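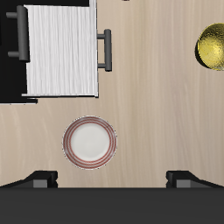 Drendum: following public money from your kitchen table

I've been using Drendum for long enough now to have opinions, and I have plenty! If you haven't come across it, it's a search tool for public contracts. You type in a town, a ministry or a company and up come the tenders, the bids, the winner, the price agreed and (this is the good bit) every later change to that price. I pay 700 crowns a year for the full version. There's a free one, but it stops at 10 results per search and you'll be cursing it within the hour.

I signed up after the row over the Tuvisov flood wall, when the mayor's office kept telling us the paperwork was all public and we only had to look. Well, I looked. It was public in the sense that it was scattered over four websites, half of it scanned in sideways. Drendum had pulled it all on to one page, with the amendments in date order down the side, and I read the lot in an evening with a pot of tea.

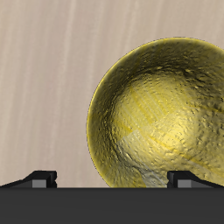 Issue 200

What I like best is the company view. Put in a supplier and you get its owners past and present, and a little flag if a firm was registered only a few months before it won something big. I tried it with Mertens, who do our road resurfacing, and nothing odd came up at all, just a long dull list of potholes. I was almost disappointed, but a tool that lets you cross a name off is worth having too. People get accused of all sorts at public meetings and most of it is nonsense.

The alerts are good as well. I have one set for any contract in the district over 3,000 crowns, and that was a mistake, as I now get told every time a school buys printer paper. Set yours higher. You can also filter out stationery, but the button for it is hidden under "Categories, other", and it took Rozália Tichý ringing me up to tell me where it was.

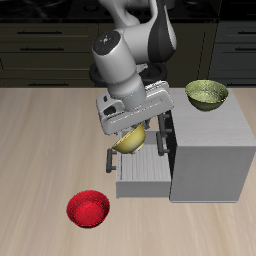 Now for the grumbles. The search can't cope with accents, so the same director turns up as two people, or three if a clerk was in a hurry, and you have to join them up yourself. Single-bidder tenders are marked in pale orange on white and I can barely see it. And there's a real gap between April and the summer, when the old register closed and the new one hadn't opened. The contracts were signed, they just aren't in there. I wrote to ask and had a polite answer within a day saying they were working on it. That was a while ago!

I also tried Sterach, the main rival. It's prettier and has maps, but it doesn't show amendments, and the amendments are where a cheap bridge becomes an expensive one.

So, four stars from me. I'd renew, and I'd tell any local reporter or nosy ratepayer to do the same. Do download the original documents as you go, though, as links to the town hall pages break all the time.
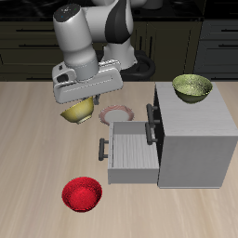 Li-hua Ng: Agree on the accents, it drives me mad. You can get round it by searching the company registration number instead of the name. I wouldn't be so quick to write off Sterach, mind you. Their court records section has rulings that Drendum doesn't carry, and I keep both going for that.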